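奇幻言情区 > 系列讨论 > 《Virurness》第四卷到底要不要先看番外 + 包月下架的事(有剧透,慎入)

发表于2026年3月

楼主 半夜翻页机

刚看完第三卷,脑子还是糊的,先开个楼,想到哪写到哪。

背景给没看过的说一下。Virurness是书里那座城,靠海,城里人和龙裔、灯灵、还有一堆叫不出名字的东西混着住。女主是修钟的,男主是被封在钟楼里的龙裔,第一卷结尾封印破了,第二卷两个人假结婚,第三卷……第三卷我不说了,自己看,反正我哭了一晚上。

现在问题是两个。

一,第四卷出之前作者发了个番外叫《Dhillon的冬天》,讲男主没被封之前在北边Dhillon镇的事。有人说必须先看,有人说看了第四卷就没悬念了。到底哪个??

二,Gernine包月里前三卷还在,番外要单买。我包月下个月到期,续不续在纠结。听说第四卷出来以后前面的要从包月里撤掉,真的假的。

麻烦剧透打个招呼再剧,谢谢各位。

2楼 盐焗月亮

番外先看。别犹豫。第四卷开头女主收到的那封信,没看过番外根本不知道是谁写的,我就是没看,懵了整整16章。

3楼 钟楼底下卖栗子

反对楼上。那封信本来就是要让你懵的啊,作者故意的。你先看了番外,信一打开就知道是谁,后面那个揭晓直接废了。我当时看到揭晓那段手都抖,书扣桌上缓了好一会才敢接着看。先看番外的朋友没一个有这反应。

懵才是体验。

4楼 盐焗月亮

回3楼

懵得太久就不叫体验了,叫看不下去。我差点弃。

5楼 半夜翻页机(楼主)

……所以两边都有道理是吧。更纠结了

6楼 旧书页味的猫

路过说一句包月。Gernine那边是独家签的期限,到期作者可以选续不续,作者自己在更新里写过前三卷暂时不动。暂时。这个词你们自己品。

我的做法是喜欢的直接买断,不赌。第一卷打折的时候很便宜,别等。

7楼 不爱吃香菜的龙

来了来了,我长评一下,憋了很久。可能很长,赶时间打的,错字别管。

我是从第一卷刚上架那会开始追的。那时候评论区没几个人,封面还是老封面,一只手拿着钥匙那个(后来换成现在这个城市剪影,我还是喜欢老的)。为什么追下来,说实在的第一卷写得不算好,节奏慢,前面差不多50页都在讲怎么修钟,齿轮啊发条啊摆轮啊,我一个看言情的我看这个干嘛。但是你硬看过去,到她第一次听见钟里有人敲回来那里,一下子就懂了。前面那些齿轮的声音全是铺垫。她每敲一下,他在里面回一下,两个人话都没说过,我已经在尖叫了。
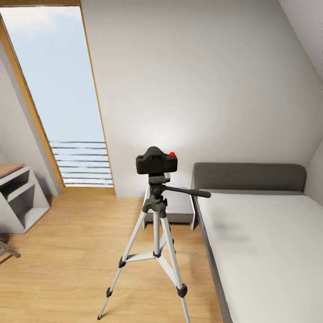

然后第二卷假结婚,这个梗烂大街了对吧,我本来也是准备翻白眼的。结果作者处理得挺妙,因为龙裔的婚约是真的有约束力的,说谎的那方会掉鳞。所以男主每次在外人面前说“我爱我的妻子”,女主都在偷偷看他袖口有没有鳞片掉下来。一片都没掉。她看了一整卷,越看越慌。这个设定我吹爆。

但是!第二卷有个大毛病,灯灵那条线。完全是凑字数。那个灯灵房东出场的时候多有意思,天天催房租,还会因为女主点了别家的蜡烛吃醋,结果写到后半本人就没了,灯呢?房东呢?房租谁收?一句交代没有。到第三卷又突然冒出来救场,救得莫名其妙。我怀疑中间有一章被编辑删了。

第三卷不剧透了,就说钟停的那一段。作者把前面所有的钟声都收回来了,整章没有一个拟声词,安静得吓人。我看完那章去倒了杯水,站厨房里发呆。

总的来说,文笔是一卷比一卷好,感情线第二卷最甜,第三卷最疼。第四卷我先不评,看完一遍还得再看一遍。

番外的话我站先看第四卷。理由跟3楼不太一样,番外的文风是后来的,很冷,比前几卷成熟太多,你第三卷刚看完,情绪还在那,突然跳去看一个冷冰冰的少年男主,接不上。放后面看反而像给老朋友翻旧相册。

8楼 钟楼底下卖栗子

楼上最后那句我同意!旧相册,对,就是这感觉

还有灯灵房东+1,我要看房东单独出一本。催房租催到谈恋爱,我出钱

9楼 阁楼上的第二只鞋

弱弱说一句我觉得灯灵线没问题……她消失那段正好是城里禁火令,灯灵没有火就没法现形,书里写过的,在女主去码头买鱼那章,鱼贩子抱怨了一句。就一句,很容易漏。

10楼 不爱吃香菜的龙

回9楼

啊???我翻翻

……翻到了。还真有。鱼贩子说“灯都不让点,鱼都卖不新鲜”。行吧。但是!这么重要的事放在鱼贩子嘴里,读者谁记得住啊。我还是觉得是毛病,只不过从大毛病降成中毛病

11楼 盐焗月亮

哈哈哈哈中毛病

作者就喜欢这么干,什么重要的都藏在路人嘴里。第三卷卖伞的那个也是

12楼 纸质书死忠粉

有纸质吗?电子看着眼睛疼,字也记不住

13楼 旧书页味的猫

回12楼

有,Kellow出的,平装,前三卷合订和单册都有。合订本巨厚,躺着看砸脸,建议单册。纸偏薄,透字,能接受就买。Kellow的翻译版我没看,听说把“灯灵”翻成了“灯妖”,有人不乐意。

14楼 纸质书死忠粉

灯妖也太难听了吧!!那还是看原来的

谢谢

15楼 今天也在拖稿

我来泼点冷水。顶锅盖。

整个系列我看下来觉得被高估了。女主前两卷还有自己的事做,修钟铺子、欠的债、跟师傅闹翻,都挺扎实。到第三卷基本就围着男主转了,铺子关了提都不提。师傅那条线呢?就一封吊唁信打发了。这种写法我看太多了,一谈恋爱事业线就蒸发。

还有那个“说谎掉鳞”,前面吹得神,第三卷男主明明骗了她一次(懂的都懂),鳞呢?没掉。设定自己打自己。

16楼 不爱吃香菜的龙

回15楼

骗那次没掉鳞是因为他没说谎啊!他原话是“我会在天亮前回到楼里”,他确实回去了,只是没说回去干嘛。字面上是真的。龙裔就是靠这个钻空子的,番外里有讲他小时候跟祖母学怎么说话不掉鳞,整整一章!

(糟,这么一说好像又该先看番外了)

17楼 盐焗月亮

哈!你看!

18楼 今天也在拖稿

行,鳞的事我认,我看的时候没注意原话。

铺子的事我不认。

19楼 阁楼上的第二只鞋

铺子我也有点意见。不过第四卷有回来写,开头几章她重新把门板卸下来那段写得很好,擦灰,找螺丝刀,发现师傅以前给她留的那把小锉刀还在原来的抽屉里。算是补上了?至少我看的时候鼻子酸了。拖稿老师可以再给一次机会

20楼 今天也在拖稿

……那我看看吧。要是不好看我回来骂

21楼 半夜翻页机(楼主)

天呐去洗了个碗回来这么多楼

汇总一下现在的票,先番外:月亮。先第四卷:栗子、龙(动摇中)。其他几位没明说。还有人吗

另外拖稿老师说的铺子的事我看第三卷的时候真的没意识到,现在越想越不对,她的猫呢?铺子里那只瘸腿猫谁喂?

22楼 钟楼底下卖栗子

猫在隔壁面包房!!第三卷有写!面包房老板娘说它胖了!

你们看书都不看路人说话的吗

23楼 半夜翻页机(楼主)

放心了。猫没事就行

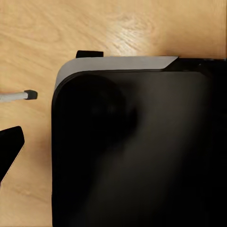 再问个实际的,番外单买之后,要是看了两章发现不合口味能退吗?

Gernine单本是14天内可以退,在订单页里自己点就行,读得太多会转人工审核,看两章一般没事。(旧书页味的猫私信回我的,贴上来给有需要的人。)

24楼 旧书页味的猫

补充,包月借的书不存在退不退,还掉就好。还有别频繁买了退买了退,退款是从作者那边扣的,小作者本来就没多少钱。喜欢就留着。

25楼 耳机线又打结

有没有人听有声版的?想通勤听,不知道配得怎么样

26楼 盐焗月亮

听过第一卷。女声很好,疲惫又倔那种,就是修钟的人该有的声音。男主一开始在钟里说话加了混响,我一开始以为我耳机坏了。后面封印破了混响就没了,那一下真的,头皮发麻。这个是看文字没有的。

缺点是第二卷换人了。换了以后女主年轻了十岁,听得出戏。

27楼 耳机线又打结

换人最讨厌了……那我第一卷听,第二卷看

话说敲钟那段有真的钟声吗

28楼 盐焗月亮

有!很轻。建议不要在地铁听,会漏掉。我倒回去三遍

29楼 海边不下雪

新人冒泡,被朋友按头安利来的,刚看到第一卷修钟那里,就是龙老师说的齿轮部分……好难啊,可以跳吗

30楼 不爱吃香菜的龙

别跳!!!!跳了后面那一下就没了!

实在看不进去就去听有声,当白噪音放着,声音到了你就知道了

31楼 今天也在拖稿

可以跳。看书又不是服刑。跳到她半夜被铃吵醒那里开始看,漏不了什么剧情

32楼 不爱吃香菜的龙

拖稿你出来

33楼 今天也在拖稿

不出来。在看第四卷,别吵

34楼 海边不下雪

那我……先听有声试试,谢谢两位,别打架

35楼 钟楼底下卖栗子

我也长一点吧,关于感情线。前面光顾着吵番外了。

我觉得这套书最难得的地方是两个人会吵架,而且吵的是正经事。很多这种人和非人的恋爱,冲突全靠外人,什么家族反对啦、封印啦、宿敌啦。这里当然也有(Dhillon那帮长老烦死了),但最狠的一次吵架是为了钟。她想把钟楼的大钟修好,他不想。他在那里面关了那么久,钟一走他就睡不着,浑身疼。可那是她师傅一辈子没修好的钟,她从学徒开始就想修它。你说谁对?谁都对。她那句“你怕它响,我怕它一辈子不响”,我抄在本子上了。

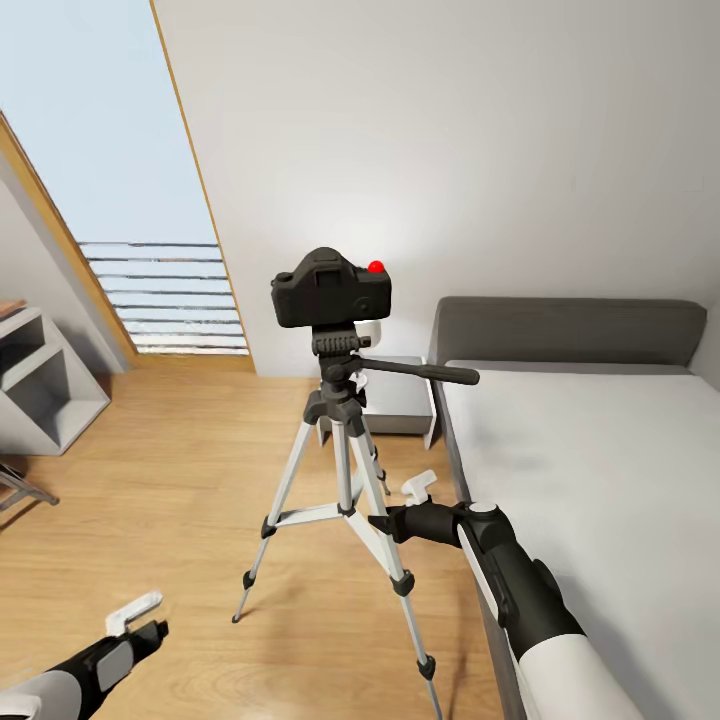 吵完也没有马上和好,中间隔了好多事,她照样每天上楼,只擦灰,不碰机芯。他就坐在楼梯上看她擦。有一天他把她缺的那个零件放在她工具箱上,什么都没说,下楼了。就这样和好的。没有道歉,没有抱着哭。我第一次看觉得太淡,第二次看觉得太好了,放零件那会儿他袖口是卷起来的,他知道她会看鳞片,他让她看。

还有一个小地方,第三卷她终于让钟走起来的时候,先把他送到城外去了。书里没明写,是从马车夫收钱那句推出来的。又是路人!

所以拖稿说她围着男主转,我不同意。她修成了啊。铺子关门是因为她搬到楼上去修大钟了,那才是她最想做的活。只不过作者写得太省,省到容易看岔。这点确实可以骂。

36楼 阁楼上的第二只鞋

栗子这层写得太好了。马车夫那句我也漏了,马上去翻

37楼 半夜翻页机(楼主)

我又要哭了。卷袖子那里我完全看过去了!!

决定了,重看第二卷

38楼 纸质书死忠粉

刚下单了单册。被你们说得不买不行。Kellow这边写的是7月再版会换纸,客服说现在的是旧纸,我等不了了,透字就透字吧

39楼 旧书页味的猫

回38楼

透字可以垫张黑卡纸在后面看,老办法。

40楼 甜文只看甜的

想问结局HE吗,只看这个,不HE我不入坑。第三卷你们一个个哭成那样我很慌

41楼 盐焗月亮

还没完结,不知道。第四卷不是最后一卷。第四卷结尾是好的,可以放心停在那

42楼 今天也在拖稿

作者以前那套短篇全是好结局,按习惯应该没事。不过第三卷的刀是真刀,只吃甜的人看完第二卷就跑

43楼 甜文只看甜的

好那我看到第二卷就跑。谢谢!!

44楼 不爱吃香菜的龙

没人能看完第二卷就跑的,等你回来

45楼 路过的灯芯

说个不一样的顺序。我是看到第四卷收到信那里停下来,去看番外,看完再回来接着看。信里的字迹有个描述,“每个字都往左倒”,番外第一页就有个写字往左倒的人,自己对上的,那一下很爽,比书里揭晓早一点点,也没懵太久。

两边都占了。

46楼 盐焗月亮

!!!这个好

47楼 钟楼底下卖栗子

……勉强可以接受。但我还是觉得揭晓那章应该毫无准备地去看

48楼 半夜翻页机(楼主)

就用灯芯老师这个了!包月我续一个月,先把第二卷重看完再去买第四卷,番外也一起买

拖稿老师看到哪了

49楼 今天也在拖稿

看到卸门板。

还行。

别@我了

50楼 阁楼上的第二只鞋

还行!他说还行!

51楼 海边不下雪

回来报告,有声听到敲回来那里了,在公交车上啊了一声,旁边的人看我。没跳,谢谢龙老师。

顺便问下第一卷里她师傅那块停掉的怀表后面还有用吗,总觉得要出事,不用剧透,说有没有就行

52楼 不爱吃香菜的龙

有。往下看,记得听卖伞的说什么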